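Trikley Forums > Manipulation > Learning from demos
Thread: wrist cam only vs wrist + overhead on sock pile, odd result

lintfilter
Posted in February

Quick one, in between runs. We've been doing sock picking out of a messy pile. Policy trained on teleop demos, 700 of them, all same table, same gripper. Two versions. A gets wrist camera plus overhead. B gets wrist camera only, everything else same.

Expected A to win easy. B wins. B gets 94 percent clean single picks, A is well under that and mostly fails by grabbing two socks at once. Retrained A with 3 seeds, same story every time. B also 3 seeds.

Anybody seen this? Am I doing something dumb with the overhead crop

offbyone_kath
What's "clean single pick" though. One sock off the table or one sock in the bin? Those are very different numbers in my experience.

lintfilter
One sock lifted, held for 5 seconds, nothing else hanging off it. Bin is a separate score, didn't report it becuase the bin part is easy.

gradstudent_no_sleep
we had this on towels. overhead view lets the policy cheat. it learns "go to that spot on the table" from the overhead and stops looking at the wrist view for the last bit. kill the overhead for the final approach and see what happens

mudflap
Or the overhead image is just low res and adds noise. Don't need a story about cheating for that. What's the input size?

lintfilter
Same size both cams, resized down. So yeah the socks are small in the overhead. A sock is maybe a thumbprint in there.

mudflap
Well there you go. Crop tighter, rerun, thread over.

gradstudent_no_sleep
we did crop tighter. helped a little. masking helped way more. not saying yours will be the same but try both

offbyone_kath
I side with mudflap on fixing the crop first, cheapest thing to rule out. But I don't buy 94 yet either. How are piles reset between trials? If the same person who trained it is dumping the socks, piles get friendlier over the day. Did this to myself once on the Idinent bench, lost a month.

lintfilter
Reset is dump from a bucket, no touching after. But fair, it's me dumping, and I know which policy is up next. Not blind. Will fix.

vurkham_lab_rat
Blind resets plus shuffle the order of policies. We do A B B A on a printed sheet taped to the desk. Low tech, works.

Also how different are your test socks from the demo socks? We got great numbers at Vurkham till someone brought in fuzzy ones. Thin dress socks lie flat and the policy aims for the middle. Fuzzy ones hold a shape, big loop in the fabric, and it goes for the loop every time.

lintfilter
Mixed, some fuzzy. And the loop thing, yes!! B does that too. I kind of assumed it was good? A loop is easy to pinch.

vurkham_lab_rat
Good if the loop is all one sock. If there's something else under it you pinch both layers plus whatever is below. Your A failures might be exactly that, and B may just be coming in shallower. Log the closing height for both.

mudflap
Closing height is a good call. Still say crop.

lintfilter
OK so here is what I'm going to run, shout if it's wrong. Order matters, each one only starts when the one before is scored.

Step 1. Blind resets. Labmate dumps, I don't see the pile till the arm is moving. Order of A and B off a shuffled sheet.

Step 2. Tighter overhead crop for A, retrain, 3 seeds again. Nothing else changes. (happy now mudflap)

Step 3. Mask the overhead for the last part of the approach, old crop and new crop both.

Step 4. Stacked piles with color contrast, so double grabs can be scored from the wrist video alone. Yellow fuzzy sock on top, blue underneath, pale table. If blue comes up with the yellow it's a double, no arguing over it. Wrist view with the loop between the fingers:

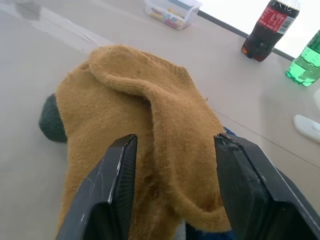 Step 5. Log closing height on every trial, A and B, and plot it against single / double. If A closes lower than B then vurkham_lab_rat gets the credit.

Not touching the demos. Same 700 for everything.

offbyone_kath
Looks fine. One gripe with step 4, you only have yellow over blue. If the policy has any color bias from the demos you'll be measuring that. Swap it, blue on top for half.

Also that blue is barely poking out, tip by the right finger and a bit at the bottom. Would the policy even know it's there? Would I, from one still?

lintfilter
Swap noted. And that's sort of the point, the hard ones are where the under sock hardly shows. But ok, maybe I grade piles by how much of the lower one is visible before the approach.

gradstudent_no_sleep
there's other stuff on the table in the back, bottles and that clear box with the colored bits in it. was that there in the demos? wrist only policy could be using the bottles as landmarks. which would be kind of funny given what I said about the overhead

lintfilter
Ugh. For some demos yes, some no. Didn't track it.

gradstudent_no_sleep
then step 0, move the bottles around between trials and see if B drops

mudflap
Disagree, leave them. Clutter in the background is what you get in a real room. Clear table gives you a nice number that means nothing.

gradstudent_no_sleep
I said move them not clear them

mudflap
Missed that, fine. Moving them I can live with.

vurkham_lab_rat
Look at your finger pads too while you're in there. Tips look chipped and scuffed on the outside. If the pads wore down between the A runs and the B runs your comparison has a hole in it. Shuffled order covers you from here on, not for the old numbers.

lintfilter
All A was run first, then all B. So old numbers are going in the bin, or at least get a big asterisk. Same fingers the whole way, never swapped.

offbyone_kath
Wear would hurt B though if B came second. So it goes against your result, doesn't explain it.

vurkham_lab_rat
Unless worn pads slip off the second sock. Then wear gives you fewer doubles.

offbyone_kath
Hm. Ok yeah, could be. Run a few with fresh pads.

lintfilter
Adding step 0 (move bottles) and step 6 (fresh pads, both policies). Starting on 0 after lunch, will post the numbers in here as they come, incl. the ugly ones. If anyone has the Mondal scoring script that takes wrist video please send, mine is a mess of if statments

vurkham_lab_rat
Have it, sending you a message. Needs an old version of numpy, fair warning.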